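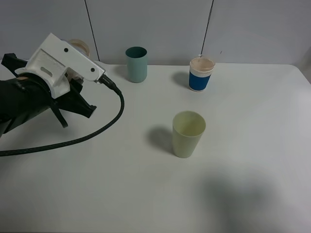 **Dark evenings walk, Vomcombe, 10/06/2020**

Walked by me and Ludger Meinecke, starting at the library at dusk. My comments are under each item, so skip them if you only want the ticks!

- [x] **Streetlights on Amham Road**
 All lit except number 89, same one I reported in April. I've reported it again (with a bit more feeling this time).

- [ ] **Underpass by the station**
 Three lamps out, all at the north end, and that's the end where the steps are. Ludger used his phone to find the handrail. I'd call this the urgent one.

- [x] **Crosswalk at the school**
 Bright and easy to see from both directions. The button works too, I pressed it more than I needed to.

- [ ] **Bus shelter, Görtz stop**
 Light's fine, timetable isn't. It still shows the summer times, so people will be standing out there in the dark for a bus that left already.

- [x] **Bike path to the lake**
 Leaves have been swept and the white edge line is fresh. Lovely job, whoever did it.

- [ ] **Hedge at 13 Mill Lane**
 It's swallowed the lamp! Plenty of light inside the hedge, hardly any on the sidewalk. I left a friendly note in the mailbox.

- [ ] **Reflectors for the giveaway box**
 Dekik said they'd send a new batch and it hasn't come. The box is down to the stickers kids don't like.

Still to walk: the churchyard path and the far side of the parking lot. Ludger has the keys to the gate, I'm bringing a proper flashlight.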